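# What the 757 means

The Stomivura group says its arm can sort hand tools out of a cluttered bin after being shown how by a person, and that it gets the job right most of the time. I drove out to Stevham on a Saturday to ask what "most of the time" covers. The researcher who met me agreed to talk as long as I left the name out, and then talked for close to two hours.

The number in the group's summary is 757 successful picks out of 1,000. I asked what counted as a success.

"The tool leaves the bin and doesn't get dropped on the way out," the researcher said. "That's it. We wrote that down before we started."

So a screwdriver pulled out by the tip counts the same as one pulled out by the handle?

"In that table, yes."

And two at once?

A pause. "Two at once counts as one success. I argued against that. I lost."

The method itself is simple enough to explain over coffee. People guide the gripper by hand through the task, a small camera near the wrist records what the gripper sees, and a model learns to go from those views to the next movement. There were 190 of these guided runs in the first set, all of them done at Stevham. I said that sounded like very few.

"It is very few. The claim is that the close view makes up for it. When you're looking down into the bin from the wrist, the tools sit in the middle of what you see, and the model has less junk to get confused by."
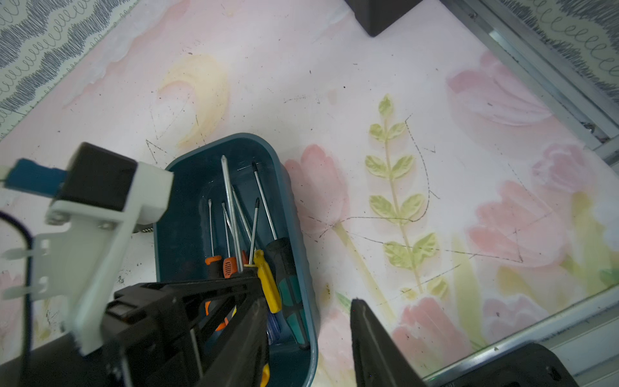

Screwdrivers were chosen on purpose, I was told, as they lean on each other and the shafts cross. Lift one and the others shift. "Blocks are too polite," the researcher said. "Everybody's method works on blocks."

I can accept that. What I had more trouble with was the matter of who sets up the bin. In the first set, the person who did the guiding also arranged the tools for the test trials. You don't have to be cheating to drift toward piles the arm can handle -- you just have to be tired and want to go home.

"We know," the researcher said. "That's why we sent it to Tirnow."

Tirnow is the partner lab, and its people arranged their own piles. They ran nine sessions in July with the same trained model. I asked for the figure and got a long answer about lighting. I asked again.

"Lower. I'm not going to give you a number until they've finished checking the logs. It's lower."

A lot lower?

"Enough that I'd want to change the summary."

The summary has not been changed. It still compares the result with Kpodo, an older scripted picker, and says the new method is clearly ahead. Kpodo was built for parts lying flat in a tray. I asked if anyone had retuned it for a bin of upright tools before running the comparison.

"No. We ran it as it came."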